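Getting more out of your storage bins

I love a good bin! Drawers are fine for cutlery, but for a shed or a utility room give me an open-topped box every time. You see what you've got, you grab it and you get on with the job.

Start by tipping everything out on the floor. Put screws in one pile, sandpaper in another, and anything you haven't touched since last September in a third (be brave with that one).

Pick bins no deeper than your forearm. Mine went on a shelf 80 cm off the ground, and my back has thanked me ever since -- no more crouching for the wall plugs.

Labels go on the short end, facing out. Masking tape and a fat marker beat any fancy label maker, and the tape peels away cleanly when you change your mind. I change mine a lot.

For grubby plastic, mix 2 spoonfuls of washing soda into a bucket of warm water, leave the bin to soak for 12 minutes and wipe it round with an old sponge. Lovely! Rinse well and dry it upside down.
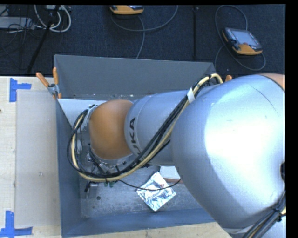
Grey open-topped bin on a pale wooden work surface.

Salim Muriithi wrote in to suggest lining bins with offcuts of carpet so chisels don't rattle about. Tried it on Friday and I'm doing all seven of mine.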